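Dakwood Automation Open Day: Pre-Opening Safety Checklist, Station 2 (Hand-Held Gripper Demonstration)
Inspection date: 12 Jul 2021

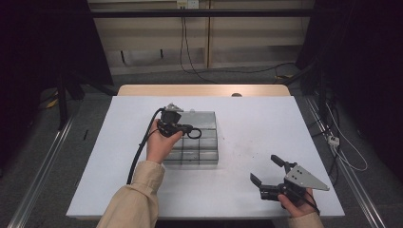
Checked before visitors were admitted. Items marked OPEN must be closed by the host before the next session. Room limit for this station is 18 including staff.

1. Work surface stable and level
OK. White top does not shift on the table under hand pressure.

2. Grippers: housing, screws, fingers
OK. Both units checked. Side plate screws tight. No play in the fingers at full opening.

3. Gripper cables
OK with comment. The cables have to follow the operator's arms, so slack is needed. Keep the left-side loop on the table and away from the sleeve.

4. Operator clothing
OPEN. Long coat sleeves are permitted at Dakwood but should be fastened at the wrist before the trigger is used. Hitatine supplies elastic cuffs; none were at the station.

5. Compartment tray
OK. Clear plastic, no sharp edges on the dividers. Replace if cracked.

6. Power strip and floor cords
OPEN. Strip is on the carpet near the right rail with cords running across the floor. Move to the wall or fit cord covers. Same comment was made for the Jania station.

7. Wall outlet
OK. Cables hang from the box to the floor. Plugs fully seated. Add a clip at mid height when convenient.

8. Side rails
OK. End caps present. Visitors are not to lean on them.

9. Tripod stand
OK. Legs locked. Mark the feet with tape.

10. Visitor line
OPEN. Tape not yet laid. Distance from table edge to be around 116 cm, per the Ghumman layout sheet.

11. Visitor handling of grippers
One visitor at a time, host beside them. No fingers between the jaws.

Reinspection: after items 4, 6 and 10 are closed, and again before the August visit.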